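Sornis side-table set: README

Last touched: August, by Laimutė Navickas
Status: usable, notes still patchy

Notes for the folder on small things on small round tables. Apples, books, whatever gets left lying about, and where it's supposed to go afterwards. Read the naming bit before you rename anything please.
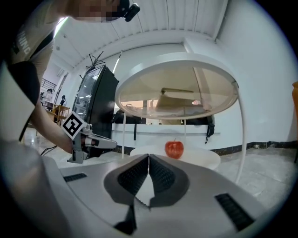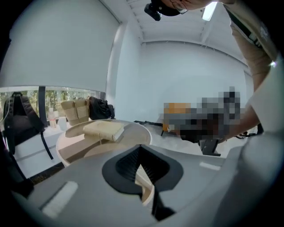
First picture: red apple on the low side table. Second: the cream-covered book on the round table, backpack off to the left.

What's in here

Short tidying sessions in the Sornis front room. Each session is a person putting small stuff where it belongs, or moving it from one table to the other. No cooking, no laundry, no dishes. Those are in the Pärn folder, ask Vija.

Folders:
apple/ - fruit on and off the low table
book/ - book pick up, put down, square up to the edge
counter/ - window counter, bags and small containers
bags/ - backpacks only
misc/ - what didn't fit. Algirdas is sorting it, slowly

Every folder has its own notes.txt. If notes.txt disagrees with this file, trust notes.txt, it's newer.

The tables

Most of the questions we get are about the tables so these go first.

Low table. White, round, small. Sits right beside the bigger one with the bigger top up over it, so you reach in from the side. In the notes it's "low". Not "small", not "side", not "the little one" (Triin). Things on it get bumped by elbows.

Big round tables. White rim on all of them, but the middles look different depending on which one you've got and where you're looking from. One has a see-through tinted top, curved white metal leg. One looks like light wood. Write down what you see: "tinted" or "wood". If you can't tell, write "round" and leave it at that. Don't guess, Aušra spent a whole evening undoing guesses.

Counter. White, runs along the wall under the wide window. Trees outside so the light goes green-ish in the afternoon. Colour notes from late in the day are a bit off, no fix planned.

The objects

Apple. Red with lighter streaks, short brown stem. Goes stem up. We buy them 5 at a time and they get eaten, so the apple in one session is not neccessarily the apple in the next. Don't try to match them. Bruised ones go in the compost and not back on the table.

Book. Cream cover, flat, pale. Low contrast against a tan tabletop, keep that in mind if you're labelling fast. "Straight" means spine parallel to the nearest wall. On a round table there's no edge to line up with, so the wall is all we've got. Tilted is a fine starting position, most sessions start tilted.

Woven bag. Tan, flap top, two lighter straps. Lives on the counter. Flap stays folded. Label is "basket bag".

Black bag, crumpled. Label is "soft bag". Easy to miss in a dark corner, and people keep logging it as a jacket. Not a jacket.

Backpack. Black, long straps. Leans upright against the counter. Tuck the straps in before you carry it anywhere. If it's slid over, log "down" and stand it up before you carry on.

White bottle, white cup-shaped thing. Small. "bottle" and "cup". We don't record what's in them.

Session rules

Start with 3 objects out, max. More than that and the notes get unreadable.
One hand on the low table at a time. Two people both reaching under the big top is how we lost the good bowl.
Fruit before books. Sticky hands.
Put down, let go, then move your arm. Sliding an object counts as a separate thing, label "slide".
If something rolls off, keep going. Log "dropped" and pick it up as part of the session.
Lanyards and bag straps: fine, just keep them off the tabletop.
Longest session is 40 minutes. After that everybody gets sloppy and puts the book on the floor.

Naming

table_object_action_number

so: low_apple_place_2, wood_book_straighten_5, counter_basketbag_lift_3

Lower case, underscores, no spaces. No initials on the end any more, we dropped those when the Sorkwood sessions got merged in. Old files that still have initials are fine, leave them.

Known problems

- "cup" in the older counter notes is sometimes the bottle. Vija has a list.
- Two notes files in apple/ say "peach". There was never a peach.
- bags/ has nothing for the zips. Wasn't planned, might happen.
- The word "centre" is used for both the middle of the tabletop and the middle of the room. Sorry. Check the table name in front of it.
- Faces are pixelated. Tell Laimutė if you find one that isn't, don't pass the file on.
- Shirt lettering is left as is, usually only part of a word shows anyway. Don't transcribe it.
- Some book sessions begin with the book already square, so there's no straightening in them. Marked "short" in notes.txt.

Good for

Working out how people put small things down on round surfaces. Reaching under an overhang. Labelling practice for new folks, book/ is the easiest place to start and counter/ is the hardest.

Not much good for

Anything with drawers, doors or liquids. Measuring the furniture, the view is very wide and straight walls come out curved. Weights of things, never recorded.

Changes

- apple/ and book/ split, used to be one folder called tables/
- "small table" changed to "low" everywhere we could find it
- Radberg copy removed, it was the same files twice
- counter/ notes retyped by Triin, spelling still iffy in parts
- added the strap rule

To do

Finish misc/. Get the list off Vija and fix the cups. Decide if a half-eaten apple is still "apple" or if it needs it's own label (Algirdas says apple, Aušra says no). Photos of the low table by itself for the notes page.

Contact

Laimutė Navickas for access and anything about faces. Algirdas Uibo for labels. Vija Dzene for the Pärn folder. Aušra Juška checks the final notes, mornings are best. Put the folder name in your subject line or it'll sit there.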